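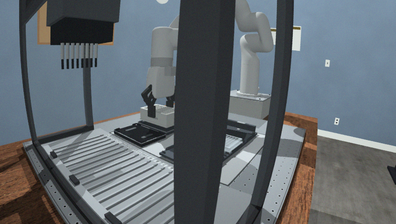 Vernel Bench Cell
Plate handling for small and mid-size labs

Product code 2174-B
Page updated Jun 19, 2022

Overview

The Vernel Bench Cell is a plate-moving arm and a pipetting station that share one deck. The arm carries plates and tip racks between nests. The pipetting station does the transfers. A person loads the deck, checks the run list and starts the run.

Plokley sells the cell to labs that already do this work by hand and have more plates than hands. It fits on a heavy table. It doesn't need a room of its own, and it doesn't need an engineer on staff. One person per shift should take the operator course, and most labs send two.

What the cell does

Moves plates and racks between nests on the deck
Fills plates by column with an eight-channel head
Keeps a log of every move, with the time and the nest
Stops and holds position when the run is paused

What it leaves to your staff

Sample prep and labeling
Loading the deck and clearing it at the end
Reading the results and deciding what to repeat
Anything in a tube, unless you add the Berhe tube kit

How it changes the day

Labs ask us about this more than they ask about speed, so it gets its own section.

At a bench without a cell, a technician fills plates for most of a shift. The work is repetitive and hard on the thumb and wrist. With a cell, the same technician spends the first part of the shift getting the deck ready and then has stretches of time between loads. The stretches are real but they are not free time. Someone has to be close enough to hear the tone when a run needs attention. Plan for that person to do desk work or prep in the same room.

The Rovitz lab put in its first cell in October and ran it next to the manual bench for 45 working days before moving any routine work over. No jobs were cut. Two technicians moved to sample intake, which had been short, and the job description for the bench role was rewritten to include deck setup and log review. The lab told us the rewrite should have been done before the cell arrived. We now send a sample job description with the quote.

Expect the early weeks to be slower than hand work. People will check every nest twice, and they should. Most mistakes we hear about are loading mistakes, such as a plate turned the wrong way or a rack left in from the previous run.

Deck and layout

Nests bolt to the deck plate and can be placed wherever the run needs them. Leave a clear path between any two nests that the arm will use. Once a layout is working, write it down and tape a copy to the wall where the person loading can see it. Layouts are also saved in the software under a name you choose.

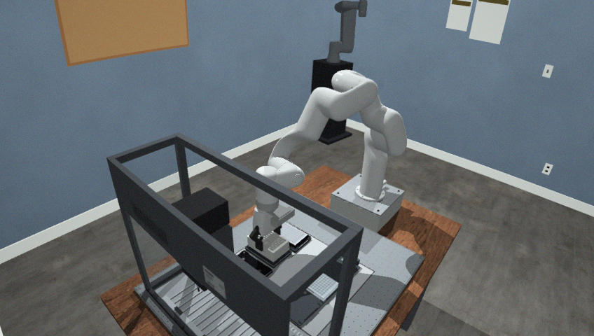

White arm with two-finger gripper above a rack on the deck. Pipetting enclosure at left.

The gripper holds labware by the sides. Lids stay on during moves unless the run calls for them to come off, and then they need a spare nest to rest in. New users forget the spare nest a lot. The software will warn you before the run starts if it can't find one.

The enclosure is an open frame with a solid side panel. Put the panel toward the aisle if you have a choice. Reaching in through the frame is allowed only when the arm is paused and the light on the control box is steady green.

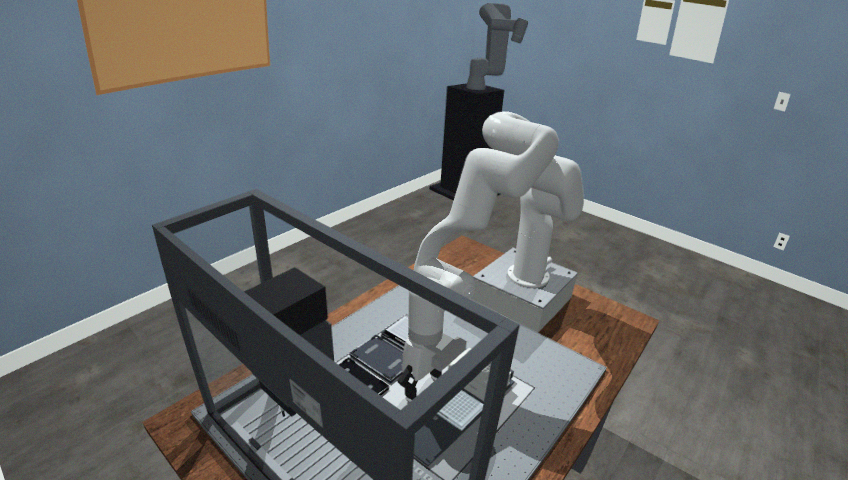 Allow space on every side of the table for cleaning and for getting at the bolts. The arm's elbow rises well above the deck when it folds to reach a near nest, so check for shelves and hanging lights before you pick a spot. A table on casters will not do. If the floor is uneven, level the table first and teach the nest positions afterward, in that order.

Care

Wipe the deck at the end of each shift with the cleaner you use on your benches, as long as it has no bleach in it. Check the gripper fingers weekly for dried liquid. Replace the finger pads every 3,000 moves. The count is on the home screen and can be reset by anyone with a supervisor login.

In the box

Arm and base
Deck plate with mounting hardware
Enclosure
Eight-channel head
4 plate nests
Control box and cables
Printed setup guide

Sold separately

Berhe tube kit
Extra nests
Spare finger pads
Second-day operator course

Ordering

Quotes include delivery, setup and the first day of training at your site. Please send a sketch of the room with the table size, the position of the outlets and the width of the narrowest door on the way in.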